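Trutelbridge Home & Habits forum
Posted by Adoración Soler, 11/12/2022
Reading time: 6 minutes

Folding dark trousers on a table: who else is converted?

adoracion_s
I have folded clothes on the bed my entire adult life and I've been doing it wrong (or at least doing it badly!). A fortnight ago I cleared the big white table in the spare room and started doing all the dark things on there instead, and I can't get over how much better it is. A mattress gives. You smooth one end and the other end puckers. On a hard flat top you lay the legs together, pull from both ends, and the cloth just goes where you ask it to.

The other thing is that it's white. I've got a dark grey duvet cover and black trousers simply vanish on it, so half the time I was folding by feel. On white you can see every edge.

My order at the moment is: legs together, smooth out from the middle, fold up from the hem, fold again, on the pile. Would love to hear how everyone else does it, especially anyone with thick cotton trousers, which still beat me.

hugo_olmedo
Welcome to the table people! I went over in September when we moved and the bed was the last thing to be put together. Never went back.

One thing I'd change in your order. Before you fold anything up, take hold of both ends and give it a proper pull lengthways. Not a yank, a steady pull, and lay it down while it's still taut. That gets rid of the lumpy bit in the middle that otherwise ends up on the outside of the fold and stares at you from the shelf.

wostberg_jo
Pulling is fine for plain weave but please don't do it with anything stretchy. I had a pair of black work trousers that went baggy at the knee and I'm convinced it was me hauling at them every Sunday night.

hugo_olmedo
I've pulled mine for years and the knees go because I kneel on them. But fair enough, go easy on the stretchy ones.

pegbag
I'm going to be the grump. Trousers go on hangers. Fold along the crease, over the bar, shut the wardrobe. I've got 19 hangers with the clamp sort of bar and there isn't a pair in the house that gets folded up small.

adoracion_s
Pegbag, I'd need a bigger wardrobe! Mine is 719 mm wide inside and I share it. Everything that can live on a shelf has to.

pegbag
Then I withdraw the grumpiness. Mostly.

adoracion_s
Coming back to the thick cotton ones. What I keep getting is one half flat and the other half all ripples, with a corner poking out at the bottom where the layers haven't met. Same sort of thing with the black cloth in the first of these: 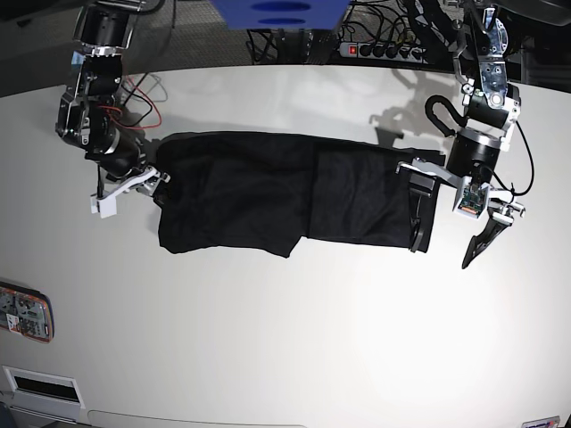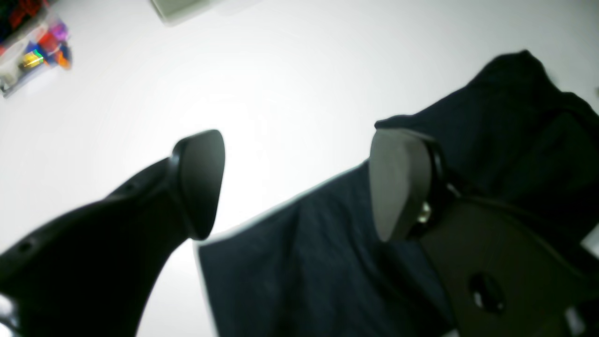 Dark cloth on white, both times, and the creases are so much easier to see than they ever were on the duvet.

millie_b
Do you iron them before you fold?

hugo_olmedo
I don't bother with trousers that are going on a shelf. A good smooth with the flat of the hand while they're still a bit warm from the airer does the job, and I save the iron for anything I'm wearing out that evening.

millie_b
Oh that's cheering. I've been ironing jeans. My mother ironed jeans.

wostberg_jo
Mine ironed tea towels and pillowcases and, on one occasion I will never forget, a swimming costume.

On the poking corner: it's the crotch seam. Trousers aren't a rectangle, there's that triangle that sticks out at the back of the seat when you put the legs together. Tuck it in towards the leg first and you've got a straight edge all the way down. Changed my shelves completely.

adoracion_s
THE TRIANGLE. I have just run upstairs and done it on three pairs. Why has it taken me this long? They lie so neatly I took one out again just to have another go.

pegbag
The triangle is a good tip, I'll give you that. It works for hanging too, stops the seat bunching over the bar.

gamage_road
Slightly different view here. I tuck the triangle in but then I fold from the waist down and not from the hem up. The waistband is the thickest part, so if it's on the inside it makes a nice firm core and the thinner leg wraps over it. If you start from the hem you finish with the waistband on top and it springs open.

hugo_olmedo
Disagree, and I've tried both. Waistband on the inside gives you a fat packet that rolls off the pile. Waistband on the outside lies flat, and you can tell which pair is which from the button.

gamage_road
Mine don't roll off anything.

hugo_olmedo
How deep is your shelf?

gamage_road
381 mm. And there's a lip on the front.

hugo_olmedo
Well there you are, a lip! I've got a plain plank.

millie_b
I stand mine on end in a drawer, like files. Waistband inside, as Gamage says, because they need to be a bit stiff to stay up. I get 10 pairs across and can see all of them without lifting anything. With black and navy that's a real help, I used to go to work in the wrong ones every winter when it was dark in the mornings.

wostberg_jo
Navy and black! I put all the navy to the left of the drawer and black to the right, and I sort them in daylight at the window. Under the bedroom bulb I'd swear they were all the same.

adoracion_s
I'd never thought of sorting them before folding. I've been making one big dark pile and then guessing.

Has anyone got a board? There's a Sudamwood folding board in the shop by the station, hinged, in a pale wood, and it's lovely to look at, but I wonder if I'd stop using it after a week.

pegbag
My sister has that one. She uses it for T-shirts and says it's too short for trousers unless you fold them in half first, at which point you've done most of the work by hand.

millie_b
I cut a bit of stiff card to the width I wanted and fold round that, then slide it out. Lasted me ages, and when it goes soft I cut another one from a parcel.

adoracion_s
Card it is! I've got a mountain of parcels coming this month anyway. I'll do the thick cotton pairs tonight, half of them Hugo's way and half Gamage's, and see which pile is still standing by the weekend.

gamage_road
Mine will be.

hugo_olmedo
Give hers a plank with no lip and we'll see.

Contact the moderators | © Trutelbridge Home & Habits | Back to top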